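Rack panel task: notes on the simulated example set

2/19/19

The Skillel project has closed its second round of example gathering for the rack panel task. The set now holds 3,206 accepted runs, all made in simulation, of which 889 were added in this round. Each run has the arm bring its gripper up to the controls on the front of an equipment rack. The learning system is given the camera views and the joint positions for every step, and is asked to predict the next movement.

The layout was agreed in January and has not been changed. The rack stands on the table with its front turned towards the arm, and the arm is bolted to a box on the same table. The buttons are small and close together, and the last stretch of the approach decides most runs.
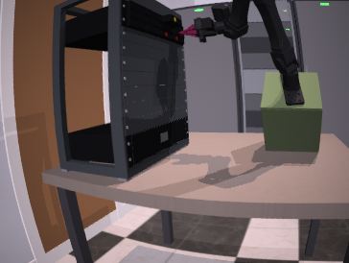
A reader at Prodthorpe wrote in to ask whether simulated runs are worth the trouble when the buttons are that small, as an error of a few millimetres in the model would teach the wrong habit. Their own trial with a drawer handle got on well enough, they said, but a handle forgives a good deal more than a button does.

The point is a fair one. We vary the rack position slightly between runs so that the system cannot simply learn one fixed path, and the Medina group will check a sample against measured parts before the set is used for anything outside simulation. Until that is done, the results should be read as results about the simulator.

Operators drive the arm by hand control. The instructions were rewritten for this round, mainly to deal with hesitation. In the first round many operators stopped short of the panel while they judged the distance, and the system learned to stop there too — sometimes for the rest of the run. Operators are now asked to slow down steadily and to begin again if they lose their line. 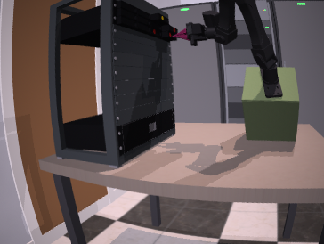

Runs are rejected if the arm touches the rack frame, if the recording has missing steps, or if the operator turns back more than once. A run with a single correction is kept. We want the system to see recoveries, and the first round had too few of them.

Two kinds of view are stored. The outside view gives the arm, rack and table together. The wide view from the arm loses accuracy towards its rim, but it keeps the fingers and the panel together during the approach, when the outside view gives little sense of depth. It is saved uncorrected. Watberg tried straightening it beforehand and found the extra step slowed loading without improving the predictions.

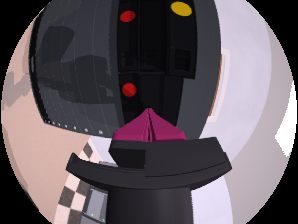

Labels are added after recording. Each run is marked at the start of the approach, at first contact and at withdrawal. First contact is taken from the simulator's own contact record, and the other two marks are placed by eye. Two people label each run separately, and where their marks differ by more than 22 steps the run goes back for a third reading. 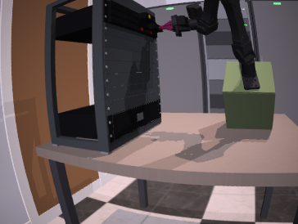 Gripper at the top panel of the rack, outside view.

The next round will keep the same arm and the same panel and will vary the lighting. Shadows fall across the front of the rack in the present set, and we do not yet know how far the system leans on them. Groups wishing to supply operators should send their control settings with the request, and should say which version of the instructions they have been using.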